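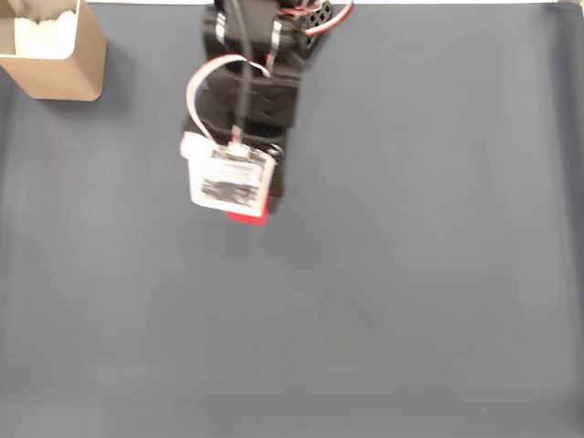 ## Wanted: two or three people to help finish a tabletop arm (doubters welcome)

I've been building a robot arm in the shared workshop at Holtitz with Nkechi Onyeka, and we need more hands. We call it Clovis. The job we want from it is small: take a thing out of a cardboard box and set it down on the mat, over and over, without one of us standing there to catch it.

I should say up front that I'm not convinced a home-built arm is worth the trouble. Nkechi is. We've agreed to settle it with a test: 79 tries in a row, every miss written down, no do-overs. If the numbers are bad, we'll publish them anyway. I've read too many build logs that stop right after the one good video.

**What needs doing**

- Cable routing. The white ribbon swings out in a wide loop to the side of the arm, and I expect it to snag on something sooner or later.
- A steadier mount for the white sensor board on the front of the gripper. I don't trust readings from a board that can tilt.
- Someone to keep the log who doesn't care whether the arm does well.

**Who we're after**

You can use a screwdriver and a crimp tool, or you can write plain Python, or you're just stubborn about records. Robot experience is fine but I won't be impressed by it. If your plan is to add a chatbot, please find another project – I mean that kindly.

**Time and money**

Tuesday evenings for 4 weeks, with a 45-minute bench session per person and talk afterward. It's unpaid. Each helper gets $30 toward parts or bus fare, whichever you like, and your name on the write-up unless you'd rather keep it off.

**To apply**

Leave a note for Marisol Quintero at the workshop desk before 27th August. Tell us about something you built that didn't work and how you found out. No résumés. Nkechi and I will both read every note, and we probably won't agree on them.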